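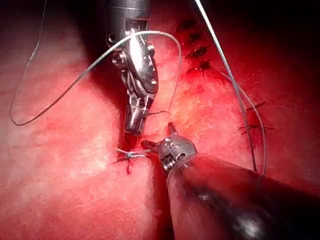 Two instruments at a suture line, fine thread looped over the tissue.

Ticket: Lecture hall 118, audio drops out
Site: Drallness teaching building
Status: Open, watching
Priority: High (was Medium)

Reported problem
Presenter mic cuts out during talks. Gone for a second or two, comes back by itself. Worse in the afternoon. People in the back rows can't follow. Remote people hear it too, so not just the ceiling speakers.

Equipment
Celtholm wireless receiver in the rack, two lapel packs, one handheld. Yan mixer. Stream goes out from the lectern PC. Spare wired mic in the drawer, left side.

8:15 am
New batteries in both packs. Walked the room talking. Fine at the lectern, fine on the steps. One drop near the side door. Couldn't repeat it.

9:40 am
Swapped packs. Same drop, same door. So not the pack. Handheld does it too but less.

10:05 am
Wired mic straight into the mixer, no drops at all. Left it running 42 minutes with the radio on in front of it. Clean recording start to finish. Mixer and stream are OK, stop looking there.

11:20 am
Receiver was on channel 26. Scan shows something else sitting on it, comes and goes. Brerkska annex next door got new wireless mics in June, asked their desk which channels they use. No answer yet.

Moved our receiver to channel 42. Re-synced both packs and the handheld. Note that the handheld needs the cap off to sync, took me a while to find the button.

12:30 pm
Walked the room again. No drop at the side door. Level is a bit low on pack 2, turned it up at the pack and not at the mixer. Please leave the mixer gain alone, somebody had it nearly all the way up and that's where the hiss came from.

1:50 pm
Afternoon talk started. First part good. One drop, short. Antenna on the left of the rack was only finger tight and leaning on the metal shelf. Tightened, angled both out.
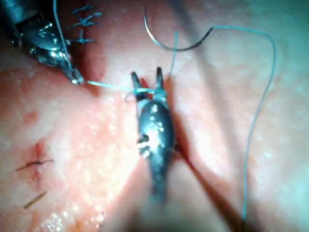 Posted by: AV support desk, Drallness | 4:10 pm

Update after the afternoon talk. No drops after the antenna was tightened. Watched the receiver lights for the whole second half, both antennas showing signal, battery three bars on pack 1.

Brerkska desk got back to us. They run two mics and one of them is on 26, so that was the clash. They are staying put, we are staying on 42. Wrote it on the rack label in marker.

Separate thing, the stream was a little behind the room sound for people watching in the overflow room. That's normal delay but they had the door open and could hear both. Asked them to shut the door. Not opening a ticket for it.

Still to do
- Antenna cable on the left is kinked close to the plug, order a new one
- Print the channel list and tape it inside the rack door
- Check pack 2 clip, it's loose and slides down the lapel
- Find out who keeps turning up the mixer gain
- Update the room sheet, still says channel 26

If it drops again before the cable comes: use the wired mic, input 3, already set. Add the time to this ticket and which mic it was, plus where the speaker was standign. "Audio bad" doesn't help much.

Leaving open till the new cable is in.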